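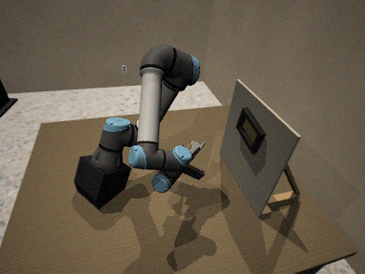

Rusby Equipment Planning advises manufacturers, training providers and public bodies on the purchase of robots and automated machinery. We do not sell equipment and we accept no commission from those who do. Our work begins before a quotation is requested, when an organisation knows that it wants a task automated and has yet to establish what the task will require and what it will cost over the life of the machine. Much of this work is done on simulated layouts. With the arm on its pedestal at one side of a table and an upright board at the other, a client can look at the open space between the tool and the board and ask whether a shorter arm would serve, whether the pedestal should be moved, and how much table has to be bought. Changes of this kind cost very little at the layout stage. After delivery they are charged at the supplier's hourly rate.

Our history

The firm was established in Manstead by Chrysoula Kokkinos, who had spent the earlier part of her career in capital budgeting for a food packaging group. Her first engagement was a review of a palletising proposal that had been approved without any allowance for guarding, electrical work or operator training. The review was adopted, the proposal was revised, and the same client returned the following March with a second line to plan.

Rusby now has 17 staff. Engineers, cost analysts and procurement officers work together on each engagement from the outset, and the person who attends the first site visit remains responsible for the file until it is closed. A second office at Zullwood serves clients in the region's timber and furniture trades and houses our training room.

What we do

Needs assessment. We visit the site, observe the existing process and record the parts, the cycle times and the space available. We speak with the people who do the work at present. The written assessment states which tasks are suited to automation and which are better left as they are.

Layout and simulation. Proposed equipment is placed in a computer model together with its mounting, work surface and fixtures. We check reach, clearance and the angle at which the tool meets the work. Stands and supports are included from the first draft, as they take up floor and table area that is easily overlooked in a sketch.

Budget preparation. Each budget covers purchase, freight, installation, tooling, software licences, safety assessment, training, spare parts and service. Costs are set out by financial year so that they can be entered directly in a capital plan. Where a figure is an estimate, it is marked as one and the basis for it is given.

Tender support. We draft specifications, prepare evaluation criteria and assist in comparing submissions. The decision to award a contract rests with the client in every case.

Post-installation review. Once the equipment is in service, we compare its cost and output with the approved plan. The findings are provided to the client in confidence.

How an engagement is structured

Engagements are carried out in 3 stages: assessment, layout and budget. Each has its own fee and its own report. A client may stop at the end of any stage and keep all the material prepared up to that point, including the layout files. Fees are agreed in writing before work begins and are not tied to the value of the equipment purchased.

Clients are asked to nominate one contact with authority over the budget and one with daily knowledge of the process. In smaller organisations the same person may fill both roles.

The Bianchini Library

Rusby maintains a reference collection of equipment costs, named for the late founder of the machine shop in which our Manstead office is located. The Bianchini Library holds 864 entries drawn from completed engagements, with all client details removed. Entries cover arms, grippers, pedestals, tables, fixtures, guarding and service agreements. They are reviewed every 2 years, and those that no longer reflect current practice are moved to an archive.

Current clients may consult the library at either office by appointment. Schools and colleges planning a teaching laboratory may do so without charge.

Our commitments

All staff declare any financial interest in equipment suppliers, and the register of declarations is open to clients on request. Gifts and supplier-funded travel are declined. If we are asked to assess a product on which a member of staff has previously worked, that person takes no part in the assessment.

We also undertake to report unfavourable findings plainly. A number of our assessments have recommended that no purchase be made, and in those cases the report explains what would have to change before the question is worth reopening.

Contacting us

Enquiries about new engagements should be directed to the Manstead office, which is open from 8:30 a.m. Please include a short description of the task, the floor or bench area available and the financial year in which funds are expected. Enquiries about training and visits to the library may be made at either office.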